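Subject: Re: rod spacing on the hall shoe rack

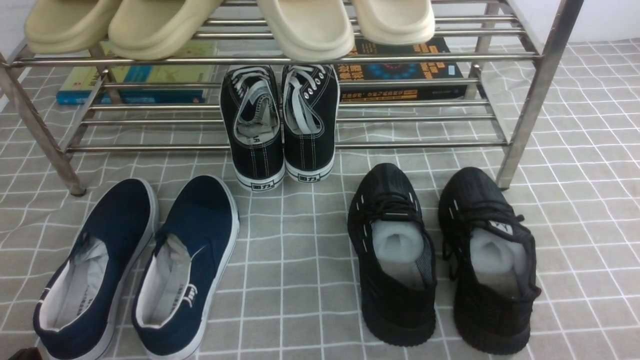 Steel rack, black canvas pair on the lower shelf, slides on top.

Séverine Collet wrote on Sunday:
> Do narrow soles tip between the rods on the Flolline? Ours do on the old Lumex.

Not so far. Canvas shoes go in heels forward, toes to the back – the soles lie across several rods. The thick foam slides sit on the top shelf and can overhang the front rod slightly.

There is faint rust or grime low on the left leg. I will try a damp cloth first, then metal polish. The books on the floor behind need another home before I mop.

Sevim Ateş

Filed under: Home storage > Hallways
We use cookies to remember your list settings. Accept | Manage
Contact the list owner | © Flindesier Lists | Back to top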